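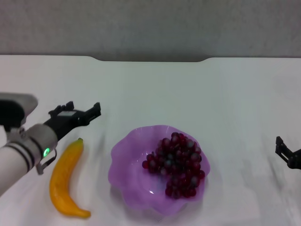

Open gripper, one banana, grapes already in the bowl. View from the Kilon head camera.

Kilon Teaching Station
Two-arm remote demonstration kit

Kilon is for people who would like a robot to put fruit in a bowl and would prefer to show it how. You hold a pair of hand controllers, the arms copy what your hands do, and the station records the lot: joint positions, gripper opening, camera views. Do the task well and you have a demonstration. Do it badly and you have a demonstration of that, so there is a delete pedal.

Most customers start with something like the job in the picture. Banana, bowl, grapes. It sounds insulting until you try it through a controller for the first time and find yourself leaning sideways in your chair to help.

Two ways to teach

Remote control. Sit at the operator desk with the Flivier hand controllers. Each trigger closes one gripper in proportion to how hard you squeeze. There is a clutch button under the thumb, so you can park the arms and scratch your nose without teaching the robot to scratch its nose.

By hand. Hold the pedal down, take the arm by the forearm and walk it through the motion. It's slower, your hand ends up in the camera view, and some people won't work any other way. We stopped arguing with them in June.

What's in the box
Two arms with parallel grippers
Head camera and mounting post
Flivier controllers, one pair
Three-pedal foot switch (record, delete, hand guide)
Cudico recording software, one seat
Power supplies, cables, and one more hex key than you need

Recording

Cudico splits a session into episodes whenever you tap the record pedal. You can trim the ends, which you will want to do, as everybody holds still for a while before starting and then holds still again afterward, admiring it. Our own fruit task set has 408 episodes in it. A further 121 were thrown out, mostly for admiring.

Torben Mühlbauer wrote the operator guide and it runs to 169 pages. Chapter two is the useful one. The appendix on chair height is longer than it should be, but he feels strongly about it.

Options

Fuchs fingertips, soft, set of four: $839. Worth having for anything that bruises.
Second operator desk: ask us. One person per arm can be done. It's like moving a couch with your brother-in-law.
Extra Cudico seats: priced per desk, not per person.

Please note

Kilon does not include a table. Fruit and bowls are also yours to find, and we have no opinion on color.

Lead time and current pricing for the base station on request. The sales desk picks up the phone until 4 p.m.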